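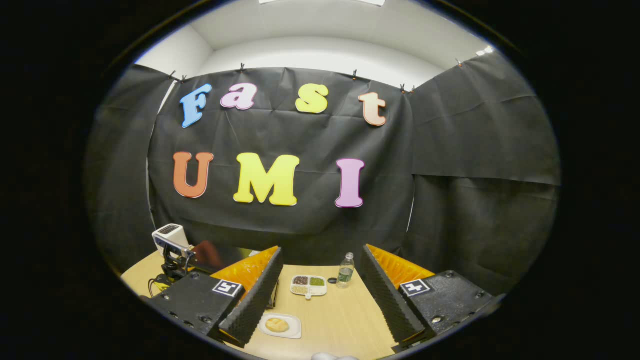 Letras de goma espuma de colores sobre una tela negra, con una mesa clara delante.

LETRAS QUE SE VEN DESDE LEJOS
Rincón de los curiosos Jitov, para leer en casa o en clase

¿Por qué unas letras se leen enseguida y otras no hay manera? Tiene truco. Varios trucos. Vamos rápido que hay mucho que contar.

Primero, el fondo. Negro. El negro se traga casi toda la luz que le llega y devuelve muy poquita a tus ojos. Una letra amarilla hace lo contrario, devuelve mucha. Poca luz al lado de mucha luz: eso se llama CONTRASTE. Palabra importante, apúntala.

Prueba esto. Escribe tu nombre con lápiz amarillo en un folio blanco. Ahora aléjate. Más. ¿Lo lees? Casi nada, ¿verdad? Pues recorta las mismas letras en papel amarillo y pégalas en una cartulina negra. Otra vez lejos. ¡Menudo cambio!

Mira la M de la foto. Amarilla y ancha. La "a" de arriba es rosa clarito y tambien destaca, y eso que en una pared blanca un rosa así se quedaría bastante soso.

El borde
Cada letra lleva un bordecito claro. Es como repasar un dibujo con rotulador: le dice al ojo "aquí acaba la letra, aquí empieza lo demás". En los carteles de las tiendas se usa muchísimo. Y en los cromos. Y en los títulos de los tebeos, búscalos.

Mayúsculas y minúsculas
Arriba pone Fast, una mayúscula y luego minúsculas. Abajo UMI, todo en mayúsculas y más grande. "Fast" es una palabra inglesa, quiere decir rápido. Como este texto.

Cuando hay letras grandes y pequeñas juntas, los ojos suelen irse a las grandes. Por eso en un cartel de cumpleaños el nombre va enorme y la hora de la merienda va pequeña (aunque a ti te importe más la merienda).

¿Y qué es la goma espuma?
Un plástico blando lleno de burbujitas de aire. Miles. Por eso pesa tan poco y por eso se aplasta cuando la aprietas y luego vuelve a su sitio. Se corta con tijeras, sin sierra ni nada. Y como pesa poco, se puede pegar en una tela sin tirar de ella para abajo.

La tela y sus arrugas
La tela grande tiene arrugas y marcas de dobleces. ¿Cómo se forman? Una tela está hecha de hilos. Si la doblas y la dejas guardada con peso encima, los hilos se quedan torcidos por la línea del doblez, y ahí se quedan un buen rato. Con la plancha, el calor y el vapor aflojan los hilos y se ponen rectos otra vez. Eso lo hace un adulto, eh.

Arriba, pinzas. Pequeñas y oscuras. Una pinza aprieta por los dos lados a la vez y ese apretón no deja que la tela resbale. Con una sola pinza en medio, las esquinas se caerían. Con varias, el peso se reparte.

HAZ TU PROPIO CARTEL

Necesitas:
tela o cartulina negra
láminas de goma espuma, varios colores
tijeras de punta redonda
cinta de doble cara
pinzas de la ropa
una cuerda

1. Piensa una palabra corta. Cuatro letras va bien, 14 ya es un lío.
2. Dibuja las letras por detrás de la lámina. ¡Ojo! Por detrás van al revés, como en un espejo.
3. Recorta despacio. Las curvas de la S cuestan, gira la lámina y no las tijeras.
4. Coloca todo sin pegar. Mira si cabe. Siempre sobra o falta sitio por un lado.
5. Pega.
6. Cuelga la tela de la cuerda, con pinzas en las esquinas y alguna por el medio.

Y ahora el experimento. Da 9 pasos hacia atrás y pide a alguien que lea. ¿Qué color ve antes? Apunta. Luego apaga la luz del techo, deja solo la de la ventana y repite. Con poca luz los colores se apagan, sobre todo los oscuros, y el azul y el morado acaban casi pareciendo tela.

Palabras nuevas: contraste, doblez, lámina.

Para la próxima ficha: por que las señales de tráfico tienen formas distintas. Id mirándolas por la calle.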